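Moving states with two desktops – ship them or carry them?

Posted in: Moving & Storage

Lama Kassab
We are moving from Clonana to Halus in January, 744 miles, and I can't decide what to do with two desktop computers. One is my husband's work machine and the other is an older Dell tower the kids use for school. The movers (Drondia) say they will take electronics but won't pay for anything that stops working if the outside of the box looks fine. They quoted us 927 dollars for the last part of the load, and that includes the computers. Our car is already going to have two kids, a dog and the plants in it.

I don't have the original boxes. Should I put the towers on the truck, mail them ahead, or leave some clothes behind and make room in the car? Also, do I need to take anything out of them first?

7 people have this same problem

Kubiak
Put them in the car. Clothes can ride on a truck in a garbage bag and it makes no difference.

If they have to go on the truck, get a double-wall box two or three inches bigger than the tower on every side and pack it tight. Foam is best. Peanuts settle and the tower ends up sitting on the bottom. Write the room name on it but don't write "computer."

Back up both machines before you touch anything. Do it the week before, not the night before, and keep the backup drive in your purse or glove box so it doesn't travel with the computers.
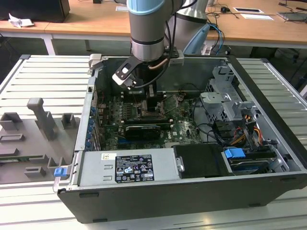
Then read the paper Drondia gave you again. Most movers have two levels of coverage, and the free one pays by the pound, which for a computer comes to almost nothing. Ask what the other level costs. Ask about the deductible too – ours was high enough that a claim wouldn't have been worth the trouble.

Take out a graphics card if it is a big heavy one. Wrap it in an anti-static bag and carry it with you. Leave the processor where it is. It is clamped down and you can only make things worse.

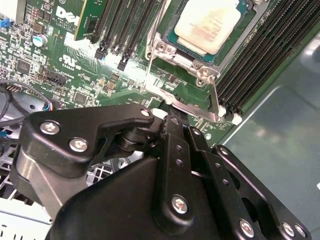
The monitors are a bigger worry than the towers. Stand them upright, never flat, with a blanket between each one. Take a picture of the cables in back before you unplug them, and put each set of cables in its own zip bag with a label. And don't turn anything on right away if it has been in a cold truck. Let it sit in the house overnight.

hallwaybench
agree with car. we mailed one and the box showed up with a corner crushed, computer was ok but I wouldn't do it again. plants can go to a neighbor, they don't like a cold drive anyway

Lama Kassab
Thank you both. The plants are going to my sister and the towers are going behind the front seats. I paid for the better coverage on the furniture. I'll post how it went.

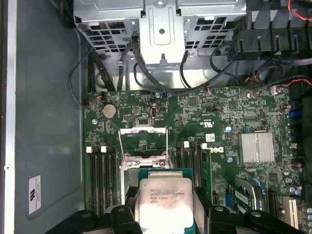 Halus, January

We got here at 2 in the morning with everybody asleep except me. Both computers start up fine. The truck came three days later than they told us, and a leg is broken off the kitchen table, so I have a claim in with Drondia now. They want photos and the inventory sheet with the driver's signature. If you are moving, mark damage on that sheet before you sign it. I almost didn't, because he was in a hurry and it was getting dark.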